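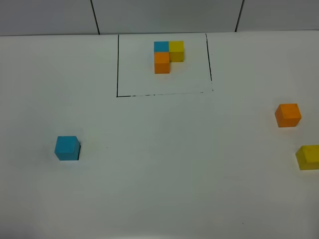

Figure 1. Small wooden cubes in three colors on a white tabletop.

Sharing a Small Space: How Students Use the Kernlow Reading Room
Student Project Report, Villanueva College, Program in Community Studies

Summary

This report presents the findings of a one-term student project on the use of the Kernlow Reading Room, a public study space in the town of Jasham. The project group observed how seats were used, collected written surveys, and reviewed the sign-in sheets kept at the front desk. The main finding is that the room is full for a short part of the afternoon and lightly used for the rest of the day. The group recommends changes to the posted hours and to the layout of the quiet area.

1. Background

The Kernlow Reading Room opened as a branch of the town library and was later moved to the ground floor of the former post office. It serves high school students, college students and older residents who come to read newspapers. The room has one quiet area and one area where talking is allowed, divided by a row of low shelves.

In past years, visitors complained that seats were hard to find. The library office had no record of when this happened or which seats were in demand. The college was asked to look into the matter as part of the required field project for second-year students.

2. Questions

The group agreed on 2 questions before the work began. The first was when the room is full. The second was why visitors choose one area over the other. A question about noise was dropped early in the term, as the group had no reliable way to measure it, but many visitors wrote about noise in the surveys and their comments are included in Section 4.

3. Method

Each member of the group was given a fixed time slot and a printed floor plan. At the start of every half hour, the member marked each seat as taken, empty or held. A seat was marked as held when there was a bag, coat or book at it but no person. The plan was tested for 5 days, after which the symbols were made larger and the column for held seats was added.

Surveys were left at the front desk in a covered box. Visitors were not asked for their names. A total of 606 completed surveys were collected and entered into a spreadsheet – each form was entered by one member and checked by another. Forms with no answer to the first item were set aside and are not part of that total.

The sign-in sheets for the previous July were also reviewed in order to compare the school term with the summer. The sheets show the time of arrival only. For this reason, the group could not work out how long summer visitors stayed.

4. Findings

The room was full on most school days between the end of classes and the early evening. Before noon, more than half of the seats were empty. The quiet area filled first, and the seats along the windows were nearly always the first to be taken.

Held seats made up a larger share of the problem than the group had expected. During the busy period, several seats were often held while other visitors stood or left. Survey comments on this point were strong. One visitor wrote, "I have walked home twice because of backpacks."

Reasons for choosing the quiet area included better light, distance from the door and access to wall outlets. Few visitors gave silence as their main reason. Those who used the other area said they worked in pairs or did not want to disturb others by typing.
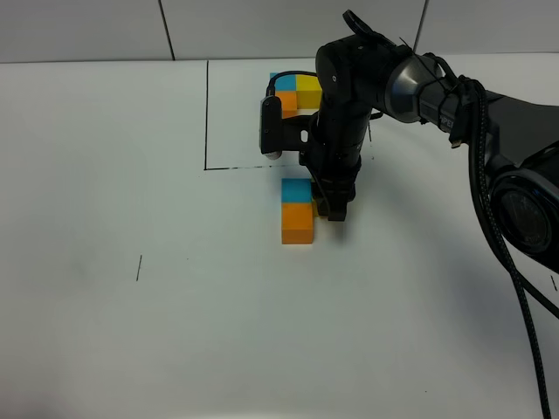
Jasham, 2026-03-30

The findings were presented to the library office and to the course instructors at an open session. Those present asked whether held seats should be limited by a posted rule. The group had not studied the effect of such rules and did not take a position, but agreed to add a short note on the practice at the Grindano branch, where visitors may leave a seat for the time printed on a paper card.

5. Recommendations

The group recommends that the library office open the meeting room next door during the busy period on school days. The cost of added lighting and chairs was estimated by the group at $3000, based on prices in the supply catalog used by the college. Staff time is not included.

It is also recommended that outlets be added along the inner wall and that the card system be tried for one term. The row of shelves could be moved toward the door to give the quiet area more seats – this would require approval from the building office.

6. Limits of the Project

The observations cover a single term and do not include weekends. Visitors who left without finding a seat were not counted. Younger children were not surveyed, although they use the room with their families after school.

The floor plans, the blank survey form and the spreadsheet have been given to the library office and may be used by later groups. Copies may be requested from the Program in Community Studies.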